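4.2 Ablageflächen im repräsentativen Wohnzimmer

Wer in Stisteddale zu Besuch kommt, wird fast immer zuerst in das gute Zimmer geführt, und so begannen auch unsere Rundgänge durch die 16 Haushalte meist dort, gern am Freitag und gern mit einem Glas Tee. Uns beschäftigte vor allem der Konsoltisch, ein Möbel, das eigentlich zum Herzeigen gedacht ist und auf dem im Laufe des Tages doch so manches liegen bleibt.

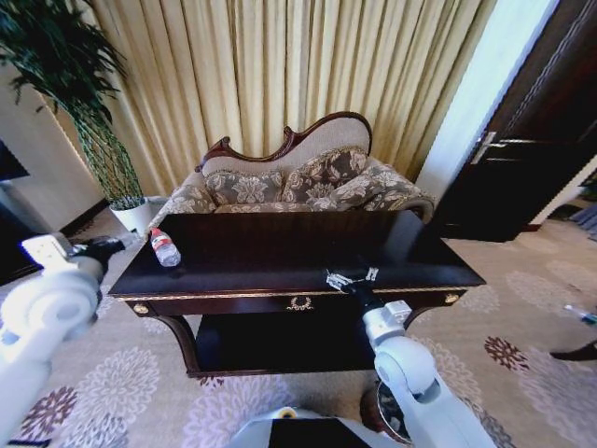

Abb. 5: Dunkler Konsoltisch mit goldfarbenen Knäufen und kleiner Wasserflasche, dahinter Sofa und Vorhang.

Eglė Toom hat dafür den schönen Begriff der »geduldigen Fläche« vorgeschlagen, den wir hier dankbar übernehmen. In den über 200 Tagebucheinträgen kehrt der Gedanke immer wieder, dass man die Dinge ja nur für einen Augenblick ablege (und dann kommt eben das Abendessen dazwischen).
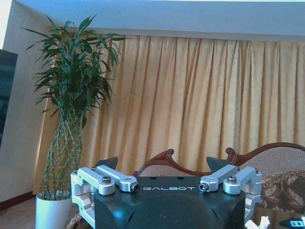

Jui-lin Yu weist in der Undemar-Studie zu Recht darauf hin, dass auch Zimmerpflanzen in diese Ordnung gehören, denn um sie herum wird anders geräumt als um einen Stuhl. Wir kommen in Abschnitt 5 ausführlicher darauf zurück.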